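**Room Attendant / Robot Minder, Wastalwood site**

Moges runs serviced rooms and shower suites for long-stay guests. We are looking for 2 people to join the housekeeping team at Wastalwood, starting in June.

Part of the work here is now done by machine. Since the spring we have used Pilau units, which are wheeled bases with one arm, to clear the wall baskets and pick small items off the floor before a room is cleaned. They don't make beds, scrub or deal with guests. Those jobs are still done by hand, and most of your shift will be spent on them.

## What has changed

Attendants used to start each room by bending and clearing. The arm now does a first pass and the attendant follows. There is less stooping and more checking. You will carry a tablet running Clorkar, which lists the rooms the arm has finished and any it has given up on.

Nobody on the existing team lost hours when the units came in. Two duties were added to the job and are paid as part of the grade: minding a unit on shift, and reporting its mistakes.

## What you will do

- Clean and reset rooms across a site of 82
- Start a unit at the door, stay within reach of the stop button, and move it on to the next room
- Check baskets, corners and floor edges after the arm has been through
- Finish by hand anything the arm has missed or dropped
- Log found property the same day
- Help with the Thursday review, where attendants go through the week's faults with the technician

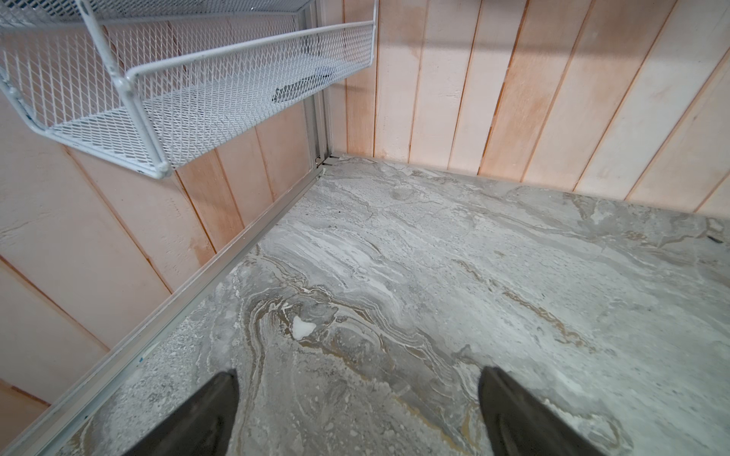
## What we ask for

Cleaning experience is useful but we will train you. You don't need any background in machines. You should be able to read and write short notes in English, tell small belongings from rubbish, and say so when something isn't working. The arm can misjudge a mesh basket, and a patterned floor gives it trouble too, so a good eye matters.

## Hours and training

Shifts start at 7 am. Training is paid and takes 60 hours, of which the first 50 are spent alongside an experienced attendant. You will not mind a unit alone until you have been signed off.

## To apply

Ask for a form at the Wastalwood front desk, or send us a short letter saying what work you have done and which days you can do. Applicants we shortlist will be invited to walk a corridor with the team and see a unit working before they decide.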